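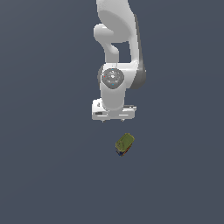

From: Smaranda Dinu
To: sim-practice list
Subject: Re: [sim-practice] Draft 3, clause on reporting simulated grasps

Quentin Sabatier wrote:
> I don't see why clause 5 needs to exist. A grasp is a grasp. If the
> fingers close and the block goes where it's told, that's a success,
> and asking people to write down what they mean by it will just
> add a page to every report. At Zadero we've got along fine
> with one column marked "OK".

Quentin, I have read the Zadero reports, and the column marked "OK" is the reason I volunteered to draft clause 5.

My trouble is with the word "goes". In a sim with no table in view and a background the colour of a wet November, a block can be next to a hand for all sorts of reasons. Held is one of them. Near the hand and minding its own business is another. 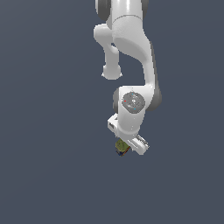 So the clause asks for the success test in writing: what counts as contact, how long it has to last, and whether gravity was switched on. That last item was Margareta's, and I laughed until I checked our own configs at Grinari. I have stopped laughing.

Octavian wants 200 trials per condition as the minimum. I'd settle for fewer if people published the seeds and quit dropping the runs they find unflattering. The Buschmann submission had 3 conditions and a footnote reading "outliers excluded by eye". Whose eye, and was it having a good day?
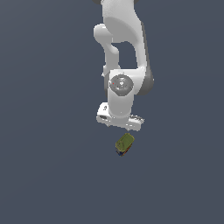 On views, I'd still like at least 2 camera angles per trial in the archive. From a single angle a gap between hand and block can vanish entirely, and then we all spend over an hour on a call arguing about it. Florin says storage is a problem at Sornitz. Fine, make it "should" for the small labs and "shall" for everyone else.

Please send wording changes to the list and not to me privately, Quentin. I'll fold them in before the next draft goes out, probably with some grumbling in the margins.

Smaranda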